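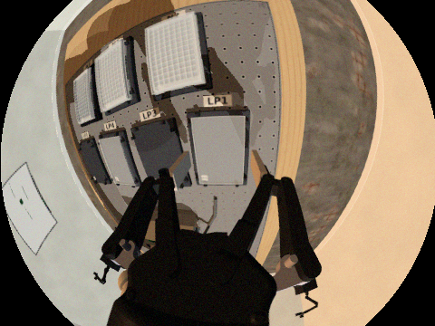 Njoroge Rugemalira wrote in to ask why a plate that gets knocked in simulation should count against anyone, when no real plate was harmed and the run can be reset in a second. It counts because the sim runs are where the handling rules get tested before they go to the bench. If a policy or a script is allowed to clip a neighboring plate in sim, it will be allowed to do so on the real deck too, and by then the habit is built into the code. The rest of this page covers the other questions we get about the Pirkura plate handling rules.

Who do the rules apply to?

Everyone who writes, trains or runs a plate transfer on the Pirkura workstation, in simulation or on hardware. That includes short tests. If you are only viewing recorded runs, you don't need to do anything.

Which positions can I pick from?

Positions with an LP label are the plate positions. In the simulated setup, LP1 and LP4 hold light gray panels and LP3 has none, so a pick task can start at LP1 with the plate between the open fingers. Check the label in the task file against the label on the board. Don't go by left and right. The wide-angle view bends the board a good deal, and positions near its left edge look much narrower than the one at LP1.

Are the white gridded plates part of the task?

Treat them as obstacles unless your task file names them. Your path planner should know where they are. Any contact with them ends the run and is logged as a contact.

How much clearance do I need around a plate?

2 mm on each side during approach, measured at the fingertip pads and not at the finger bars. The bars and joints stick out further than the pads do, so check them separately against the position next door. Hậu Đinh keeps the clearance model in the shared folder. Use that copy. Older copies have the previous fingers in them.

How fast can the arm move?

With the fingers over or between plate positions, the limit is 50 mm per second. Above the travel height you can go faster, up to whatever your cell's own risk assessment permits. The slow limit stays on in simulation. We have had requests to lift it to speed up training, and the answer is to run the clock faster and leave the commanded speed alone.

What do I do at an empty position?

Nothing, if the task says pick. The script has to confirm that a plate is there before it closes the fingers. If it closes on an empty position and reports success, the run is a fail, even if the final plate count comes out right. For a place task it's the other way around: confirm the position is empty before you lower anything into it.

Can I train with one light setting?

No. Hard shadows fall across the board and partly over the plates, and a detector trained under one light will learn the shadow edge as a plate edge. Vary the light direction and strength. The lighting ranges are in the Totcombe notes, section on rendering. Also vary the tilt of the labels if your system reads them.

How many simulated runs before I can use the real station?

1,000 consecutive runs with no contact outside the target plate. If there's a contact on run 998, you start again. The longest set anyone has submitted so far was 1,906 runs, which was Tien-fu Tse's, and there's no extra credit for going over.

Consecutive means consecutive. You can't drop a run because the random start was awkward. If the start really was impossible (a plate generated inside a fixture, for instance), send the seed to Tâm Đỗ, who can void it.

Do simulated results count as a safety check?

No. They tell us the script handles plates properly. They don't say anything about guarding, stop buttons, pinch points or where people stand. Those are checked on the real cell, with the real arm, and signed off separately. A passing sim report doesn't shorten that process.

What has to be in the report?

The task file, the software version, the seeds, the contact log and the lighting range you used. Include the failed sets as well as the one that passed. Reports with only the passing set get sent back.

Can I change the fingers?

You can, but the run count goes back to zero and the clearance model has to be updated first. New pads on the same fingers count as a change if they are thicker or longer. A different pad color doesn't.

We use Plellum fixtures. Do the same numbers apply?

The speed limit and the run count do. The clearance doesn't, because the clips are a different shape. Ask for the Plellum sheet.

Who do I contact about an exception?

Hậu Đỗ handles exceptions for all sites, including Đào. Write before you do the runs. Exceptions aren't given after the fact, and they end in November along with the current version of the rules.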